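Do you have to cut the tags off microfiber towels before using them on fabric?

Posted in Laundry & Cleaning

Zubaida Rajput
I bought a pack of purple microfiber towels from Zuvex because every cleaning page swears by them for upholstery. The label says good for 200 washes, which I don't believe for a minute, but fine. My problem is the tag. Each towel has a little white one sewn into the hem, and I have read in three different places that it will scratch whatever you wipe. Scratch what? It's a soft tag.
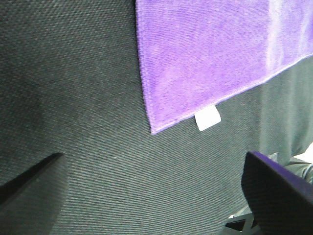 I mostly want them for a dark gray woven fabric that shows every bit of lint. So do I cut the tags off, or is this one of those things people repeat to each other? And does purple bleed? The store page says colorfast, but a store page would say that.

Butt_Household
The scratching business comes from car people. On clear paint a stiff tag can leave marks, so they cut them off or buy towels without any. On upholstery I can't see what it would hurt. I left the tags on mine and the sofa looks the same as it did in December.

If you do cut, don't cut close. The tag is usually caught in the same stitching as the hem, and if you nick that thread the edge starts to open up. Use a seam ripper and take out only the stitches holding the tag, or trim it and leave a small stub.

For the color, don't trust the label or me. Wet one corner, press it hard on a white paper napkin and leave it overnight. If the napkin is clean in the morning, go ahead. I'd still wash them alone the first time – cool water, no fabric softener, no dryer sheets. Softener coats the fibers and then they push water around instead of picking it up.

As for 200 washes, I doubt anyone at the company stood there and did it. Mine got thin a long time before that.

ivora16
just rip it off, I always do. never had a towel fall apart. also microfiber is overrated for lint on dark fabric, it leaves its own fuzz when new. a damp rubber glove works better and you already own one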